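Jernusville Tenants Group Questions Reltent "Savings" Claim, Asks City to Hold Off on McKinnon Street Contract

JERNUSVILLE - The Jernusville Tenants Group is asking the city to delay its vote on a trash and recycling contract with Reltent until the company shows where its promised savings are supposed to come from.

Reltent says its plan would cut collection costs for the apartment blocks along McKinnon Street and the surrounding neighborhood. The proposal runs 13 pages. Only one of them deals with money, and it gives a single total with no breakdown by building, truck or route.

"We have been promised savings before," the group said in a statement. "Last time the bill went down for one season and then came back up with a new fee attached. We would like to see the math this time, and we would like to see it before anyone signs."

The proposal would replace curbside pickup with shared drop-off points serving 3,000 households. Tenants would carry their own trash and recycling to the nearest one. Reltent calls this "flexible access." The group calls it less service, and wants to know why the monthly charge on the rent statement would stay the same.

The contract would last 10 years. The city could leave early only by paying a fee, and the draft made public does not say how large that fee would be. It also lets Reltent raise rates after the first three years if its costs go up, with no upper limit and no outside check on what counts as a cost.

Reltent points to its work in Trorkix as proof that the plan can succeed. The group has asked for complaint records and missed pickup reports from that contract. So far it has received a brochure.

The group says it has no objection to changing how trash is handled. Bins on McKinnon Street overflow most weekends, and residents have complained about the smell for years. Whether drop-off points would fix that, or just move the pile to a different corner, is a question the proposal does not take up.

The group is asking the city to publish the full cost breakdown, state the early exit fee in writing, and hold a public meeting in the evening, when working tenants can attend. The only session held so far began at 10 in the morning.

Tenants who want to comment can sign the group's letter in the lobby of any McKinnon Street building through Sunday.

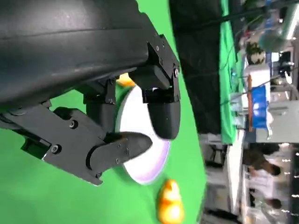
A round white disc held between two black gripper fingers.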